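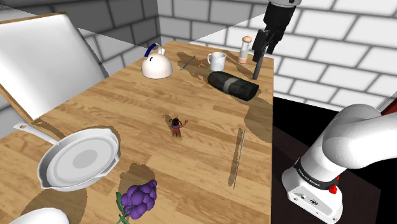
FOR IMMEDIATE RELEASE

24/11/2022

BUNDGAARD HALL OPENS ITS DOORS FOR A LONG WINTER NIGHT OF POEMS, SONGS AND STORIES

TOLLAU – The Mima Readers' Circle is very happy (and, we admit, a little nervous) to announce its first all-evening gathering of spoken word and music at Bundgaard Hall, to be held on the last Saturday before the holidays. Doors open early, the soup goes on even earlier, and we would love to see every chair in the place taken.

Those of you who have followed the Circle for a while will remember our small readings in the back room of the old Tollau library, where the radiator hissed through all the quiet parts and people stood in the hallway with their coats on. We loved that room dearly, but we outgrew it. Bundgaard Hall has a proper stage, a piano that was tuned this November, and enough floor space for the children to sit up front on cushions, as they always seem to want to do.

The program features 14 readers, chosen from the many pages you sent us over the fall, and 4 musical acts, among them a fiddle and accordion duo and a choir that sings mostly without sheet music. You will hear love poems, farm poems, one very long poem about a ferry, and a short story told from memory. After the break the stage belongs to anybody who wants it. Sign up at the table by the door, bring a piece that runs five minutes or less, and come as you are. First-timers get the loudest applause, that is an old rule with us and we mean to keep it!

We are also proud to present "Turkia," our new anthology, which will be on sale for the first time that night. It takes its name from the poem that opens the book, and it gathers work by local writers, some of whom have been published before and many of whom never have. The first printing is 740 copies, bound in a soft green cover, and contributors will be on hand to sign them and to talk with you for as long as you like.

Admission is free. There will be a basket for donations, and whatever lands in it goes toward the printing bill and next year's writing workshops for teenagers. Soup, bread and coffee will be served during the break, which lasts 30 minutes, or a bit longer if the conversation is good. The hall is accessible by ramp from the parking lot side, and large-print programs can be picked up at the door.

Members of the press are warmly invited to attend and to stay for the open stage. Review copies of "Turkia" may be requested from the Mima Readers' Circle by mail, care of Bundgaard Hall, Tollau. Please tell us if you would like a seat near the front, and we will put a card on it.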